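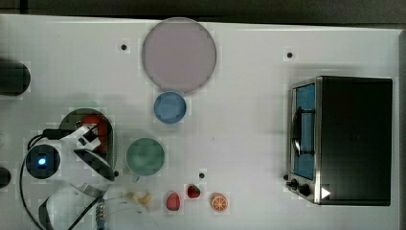 Play food

Play food, also called toy food or pretend food, is a class of toys made to look like things people eat. It includes single items such as fruit, vegetables, bread and eggs, as well as complete meals, and it is often sold or used with toy dishes, pans and appliances. Play food is common in homes, preschools, libraries and waiting rooms. It is distinct from food models, which are made for display in restaurants, shops and classrooms and are generally not meant to be handled by small children.

Contents
1 History
2 Materials
3 Use in play
4 Safety
5 Cleaning and storage
6 See also

History

Small copies of food were made for dollhouses long before play food became a toy in its own right. Early pieces were shaped from plaster, wax, wood or bread dough, then painted and sometimes glued to a dish. Many were owned by adults and kept behind glass. Those that were given to children tended to break or fade, and few sets have survived with all their parts.

The spread of molded plastic in the twentieth century made it possible to sell hollow fruit and vegetables at low cost and close to life size. Toy stoves and sinks were already on the market, and stores began to place the two kinds of goods together. Wooden sets with pieces that could be "cut" apart and joined again became widely available later in the century.

The Kokside Toy Collection holds 785 pieces of play food, most of them donated by families in the area. Its oldest complete item is a painted plaster ham on a tin dish. The collection is closed to visitors in February.

Materials

Plastic is the most common material. Hollow pieces are light and easy to wipe, but thin ones may dent or split along the seam. Wood is heavier and lasts longer, though paint can chip where pieces strike one another. Felt and knitted play food is often made at home from printed patterns and is popular for items that are hard to copy in a stiff material, such as lettuce, noodles and fried eggs.

Color and outline matter more than fine detail in most sets. Makers often enlarge small foods and reduce large ones, so that a strawberry and a pineapple from the same box may differ little in size. The Memia line, first sold in 2000, was made to a single scale and included foods in both whole and sliced form.

Use in play

Children use play food to act out shopping, cooking, serving and eating. Younger children often begin by filling and emptying containers. Older children may take on roles such as cook, customer or guest, write menus and set prices. Teachers use the same pieces for sorting by color or kind and for teaching the names of foods in a second language.
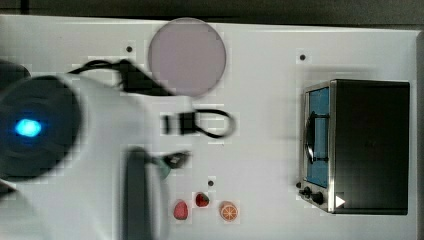
One respondent to a survey of preschools in Ustau wrote that children returned most often to foods they knew from home, and that a new set was largely ignored until bread and rice were added to it. The survey covered five schools. Later guidance issued in Ustau advises schools to ask families which foods they would like to see included.

There is no general agreement on whether handling toy vegetables makes children more willing to eat real ones.

Safety

Pieces intended for children under three must be too large to block a child's airway, and many countries require a warning on sets that contain small parts. Magnets, loose stems and worn hook-and-loop patches are common points of inspection. Very realistic play food, especially candy and cakes with a scent, is restricted in some markets on the ground that a child may try to swallow it.
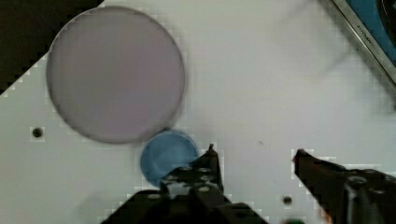 Cleaning and storage

Solid plastic pieces may be washed by hand in warm water with dish soap. Hollow pieces with holes should not be soaked, as water can remain inside and allow mold to grow. Wooden pieces are wiped with a damp cloth and left to air dry. Felt is usually spot cleaned.

The lending library in Escobedo sorts its sets by meal and stores them in clear bins with a printed list of contents. Sets returned with missing pieces are kept in circulation under a revised list.

See also

Dollhouse
Food model
Pretend play
Tea set
Toy kitchen

Page last revised Dec 19, 2024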